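An Afternoon at the Enham Open Day

I went in May for the free coffee and stayed two hours, most of them standing over a bin.

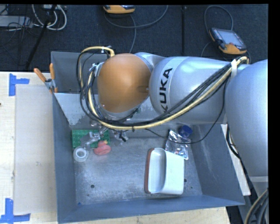
The sorting hall at Enham used to be a carpet warehouse, and on a damp afternoon it still smells like one. Visitors get a sticker, a map with the restrooms marked twice, and a talk from Juniper Tillman, who runs the place and has clearly given up on being asked sensible questions. A man near me wanted to know if she had any cheese.

What she has is bins. They are large, grey and metal, with sloping walls, and the one I took to had a floor so scratched it could have been a skating rink. A sheet-metal divider slants across the upper part, and a clamp with orange handles sits on the rim, right where the divider meets the wall. I own the same sort of clamp. Mine is holding a bookshelf together, so I felt we understood each other.

At the bottom lay a green studded baseplate, the kind children build on and parents step on. Tillman says the hall takes in about 4000 odds and ends a month, toys being the worst, and that Castellanos, the firm upstairs, sends down most of the foil.

The Brovach room next door was closed for painting. The Kokden display was open, and consisted of pallets.

Parking is behind the loading dock. The coffee ran out before three, and the cookies were oatmeal.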